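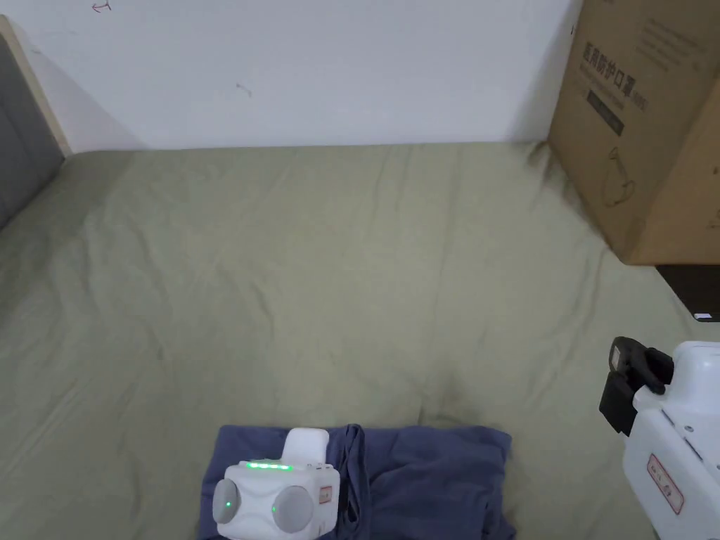

Birna season 2 start date?

wikau_fan
Has anyone seen a date for Birna series 2? The Flurkberg con page says February but the channel only says "soon".

Rutherford14
February is the panel, not the series. Cast signing is on the Monday, 200 places.

moss2091
I read it as both. They showed the first episode at the panel last time.

Rutherford14
They showed a trailer. I was there.

moss2091
It was the full episode in the late slot, after the signing.

wikau_fan
Either way I've booked. Is the signing included in the ticket?

Rutherford14
No, you pay on the day.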